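Vulotier trial, bench notes
May 7, 2018

Second go at the Vulotier evaluation, this time with the washroom pack loaded. For anybody picking this up cold: Vulotier is the simulated manipulation kit Zamora is selling as a subscription, and we have the trial licence until the end of August. Fitzgerald Blackwood wants a yes or no on it for the Milcombe job (the restocking arm for public washrooms), and I said I'd keep proper notes this time instead of a pile of sticky tabs.

Install went on Gulelow, the older workstation under the window. First attempt died halfway through unpacking the assets with a message that only said "resource unavailable", and I spent a good chunk of the morning blaming the network before I noticed the disk was full. My fault entirely. Cleared out the old bin-picking logs (copied to the share first, don't panic) and it went through cleanly. The licence key has to be pasted with no trailing space, by the way. There's no warning, it just tells you the key has expired. I've written that on the whiteboard too.

Startup to a usable scene is 33 seconds on Gulelow, which I can live with. Reloading the same scene after a crash is quicker, but then you lose whatever camera positions you'd set, so save them before you do anything clever!

What comes in the washroom pack

A toilet, a toilet paper roll, a divided tray, and the Franka arm already standing on the ground ready to go. There's a soap bottle and a brush listed in the catalogue but they're greyed out on the trial, so I haven't touched those. The colours are pretty loud. I've got used to the orange, and I'll say this for it, a purple roll on an orange ground is dead easy to segment. I'm less keen on what that does to anything we train on it, more on that further down.

The toilet is a plain shape, no seams or markings on it that I could find from the side I was working. Collision on it behaves like one fat lump. I drove the wrist toward it slowly and got contact a touch before the surfaces looked like they met, so the collision hull is padded. Probably fine for us, since we never want to be that close, but it should be a number we can set and at the moment it isn't.

Working up close to it was my main test before lunch. Roll in the gripper, carried low, hand pointing straight down, toilet on one side and the tray off on the other. It's the pinch point Fitzgerald was worried about on the real fixture at Milcombe, where there's hardly any room to swing the elbow. I like how much of the arm you can keep in view from low down like that, elbow and wrist both, and it made it much easier to see which joint was going to get me in trouble.
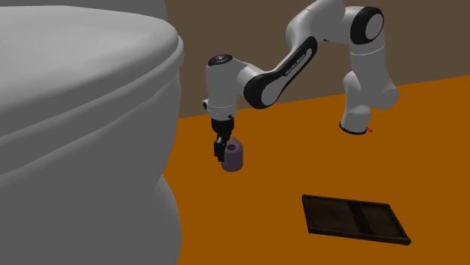 Arm behaviour

Joint limits match what we have on the real one as far as I can tell. I ran our own limit file against theirs and got no complaints. The jog panel is nicer than ours, frankly, and I'd steal the layout even if we don't buy the thing. You hold a key and drag, and it slows down as you come near a limit, so you feel it coming.

What I don't like is the inverse kinematics solver's habit of flipping the elbow. Ask for a pose on the tray side and most of the time it's sensible, then every so often it decides the long way round is a great idea and the whole forearm goes sweeping over the top. In sim, who cares. In a washroom stall with a mirror on the wall, I care quite a lot. Zamora's support page mentions a "preferred elbow" setting. I found it, set it, and the flips got rarer but they haven't gone away. Left a ticket.

Also worth writing down: there's a little red something on the ground by the base and I can't select it. Clicking just selects the ground behind it. It isn't in the object list under any name I tried. I asked about it in the same ticket.

Roll to tray

The job is dull on purpose: roll goes in the tray, pick a compartment, let go, back off. I set the target compartment by dragging a handle into it, very easy, and the divider is treated as a proper obstacle, so if you come in too low the planner does complain. I tried it with a high approach and a low approach. High is more forgiving and slower. I'd go high for Milcombe unless cycle time starts to bite.

Ran a batch of 215 attempts over the afternoon with the start pose jiggled each time, and left it going while I sorted out the cable drag chain on bench two. The batch log is on the share under vulotier/tray_high. I haven't been through the failures properly, so please don't quote a success rate at anyone yet. I did peek at the first few bad ones and they look like the roll coming down on the divider and tipping, which is roughly what I'd expect from a short fat cylinder if you're off to one side.

The elevated view turned out to be the one I kept open for setting up the drop. You lose a bit to the shoulder in the corner, but the tray stays clear of the arm and you can judge the gap between the roll and the compartments without spinning the camera all the time.
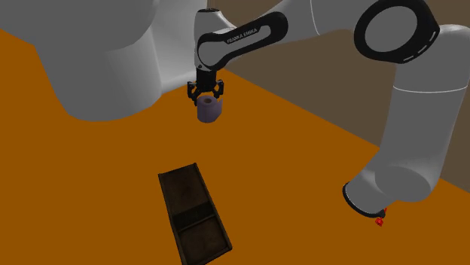 Roll held over the orange, tray empty, elevated view.

Note for whoever does the next batch: the tray is a free body by default. Mine got nudged on one of the early manual runs and I carried on for ages wondering why the approach looked crooked. There's a "pin" box in the object panel. Tick it.

Close view at the gripper

Vulotier lets you put a camera more or less anywhere on the arm, which is one of the things Zamora makes a lot of noise about, and fair enough, it's good. I had one set close in on the fingers for the grasp tests. You get the end of the roll filling the view, the core with proper depth to it, and the loose tail of paper coming off the side.

I was chuffed about the tail. Most kits give you a plain cylinder and call it paper. Our real trouble at Milcombe is exactly that flap getting under a finger, and I was hoping we could get it to happen here. So far I can't say if the tail moves as cloth or if it's one stiff piece with the roll. I squinted at it through a whole slow rotation and couldn't decide, and the docs only say "deformable where supported". Third item on the ticket!

The texture on the roll holds up close, too, a bit speckled and papery. The black of the fingers is harder to read. All those links stacked up on each other go dark together, and I lost track of which surface was touching the roll more than once. Turning up the rim light in the render settings helped. I'd want a contact overlay as standard, and there is one, but it's in the next tier up, naturally. 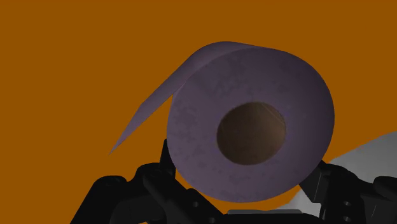 Close in on the grasp, with the loose tail off to the left of the roll.

Grip force: default was too keen for my taste. I backed it off in steps until the roll began to slip on a fast lift, then went up one notch. That value is saved in the project as grip_soft. Friction on the fingers is a single global number, so you can't have rubbery pads on one gripper and bare metal on another in the same scene. Not a blocker for us, though Fitzgerald might grumble.

Rendering and data export

Export is where I spent the back half of the day. Colour, depth and segmentation all come out lined up, named sensibly, and our loader took the folder after a small change to the timestamp parsing (committed, branch is vulotier-import). Gulelow managed almost 60 images a minute with all the channels on. The newer machine should do better, but I'm not moving the licence until I've heard whether that uses up an activation.

My worry is still the flat backgrounds. Brown wall, orange ground, hardly any texture on either, soft even light. A net trained on that will fall over the first time it meets wet tile and a fluorescent tube. There's a randomiser for colours and lights and I've only had a quick poke at it. Colours worked. Lights changed the brightness and not much else. Needs a proper session.

Money

Four seats is the smallest team plan, and we'd use two of them. I've asked Zamora if they'll do a smaller one, and the sales person was friendly and vague in equal measure. Fitzgerald has the quote in his email, so go to him for the figures. The washroom pack is extra on top of the base subscription, and so is the contact overlay as I said.

Where I've landed for now: leaning yes for planning and grasp set-up, not convinced for training images. If the elbow flips get sorted I'd be happy to build the Milcombe stall in it.

To do
Go through the tray_high failures and sort them by cause
Low approach batch, same jiggle, tray pinned
Ask about moving the licence off Gulelow
Find out about the tail (stiff or cloth)
Randomiser, lights especially
Measure the real fixture clearance again, the drawing and my tape disagree
Give Fitzgerald back his calipers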